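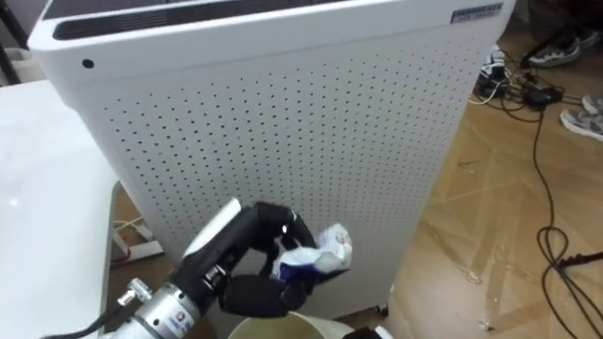
A day at the Skulham Home and Air Fair
Posted 3/15/21

Skulham is a town you reach by changing trains twice, the second time at a station with one bench and a locked waiting room. The fair is held in the old corn hall, which has been restored at great expense to look as though it hasn't been. Tickets were six pounds at the door or seven pounds online, the extra pound being for convenience.

I went because our bedroom is damp. It has been damp since we moved in, and in February the back of the wardrobe grew something with a pelt. A leaflet promised 166 exhibitors under one roof. It didn't promise that any of them would be selling the thing I wanted, and for the first hour I walked past hot tubs.

The clean air section was at the far end, past the fudge. White boxes are hard to tell apart at the best of times. You get a grille along the top, a great many little holes down the front, castors if you're lucky, and a price that depends on how softly the salesman speaks. The man at the Wokier stand spoke very softly indeed. His cheapest model was £291 and he seemed sorry to bring it up.

I explained about the wardrobe. He explained that a purifier cleans the air and a dehumidifier dries it, and that I was on the wrong stand. I had suspected this, but I'd been offered a chair.

Flikance, two stands along, did sell dehumidifiers. They also had a talk at noon called Your House Is Breathing, held behind a curtain next to the hand dryers. The speaker told us to stop drying washing on radiators and to open a window for ten minutes each morning. A woman in front wrote down "window" and underlined it. It was the most useful advice of the day and they looked a little pained to be giving it away.

Lunch was a baked potato, eaten standing up.

In the afternoon I did the guided tour of the Charbonneau show house, built in the car park and reached by a ramp. It has pipes in the walls that swap stale air for fresh without anyone lifting a finger, and the system costs £1297 before fitting. I asked what fitting came to. The guide said every home was different. Upstairs there was a bowl of wax lemons on the landing, and the bathroom door opened on to a view of the recycling bins.

If you go next year, sit on the left of the train for the estuary, and take cash, as the cloakroom doesn't accept cards. The hall closes at five but the fudge is packed up by four.

I came home with a tape measure, two pens and a brochure for a hot tub. The window has been open every morning this week and the bedroom is now damp and cold.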